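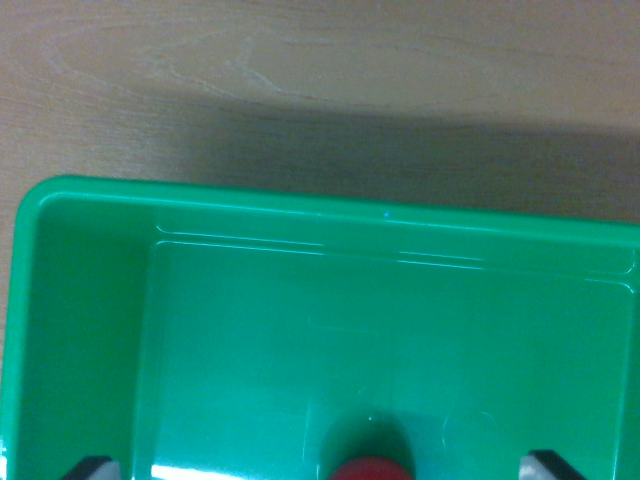 # A chat with Lionel Courtois, who plays the same old games every night

I'd been meaning to ring Lionel Courtois for ages. If you listen to any of the small gaming podcasts you'll know the voice (a bit croaky, laughs at his own jokes before he gets to them) and you may well have heard him on Wondico, the weekly show he's been putting out from his spare bedroom since before I'd even bought a microphone. We finally got hold of each other in April, and what was meant to be a quick natter went on until my phone died!

I started with the obvious one. How many games does he own?

"Too many. I counted 700 before the last house move and then I stopped, it was making my wife cross."

Most of them he never touches, mind. What he really plays is Pleltix, a falling-block puzzle game that I'd only ever seen on a mate's screen, and he plays it every single night after tea. His best run is level 225. I asked if he was proud of that and he went quiet for a second.

"I was, until a lad of about twelve sent me his. I don't want to talk about his."

We got on to the podcast after that. Wondico has 42 episodes out now, and the one people still write to him about is the Bailly one, where he and his co-host tried to finish an entire Bailly racing game in one sitting and fell out over the snow track. You can hear a door slam. I told him I'd listened to it twice on the bus and he groaned.

"We left it in for a laugh. My mum heard it. She rang to ask if we'd made up."

They had, for the record, over chips.

I wanted to know what he's playing that's new, and he got properly excited about Zosomen, which is a farming game with ghosts in it – the ghosts do the watering if you're nice to them, and if you're rude they pull up your turnips. He's put in more than 1430 minutes so far, according to the save file, and still hasn't got the greenhouse.

"I keep being rude to them by accident. There's a button for bowing and it's right next to the one for throwing things."

I've bought it since. I've thrown a lot of things.

Before my battery went I asked whether he'd ever stream instead of doing a podcast, as everyone seems to be at it. He wasn't keen. "I'd have to tidy up," he said, "and get dressed, and I'd have to be good at the games." He's recording the next Wondico this week, with the same co-host, and they're having another go at that snow track.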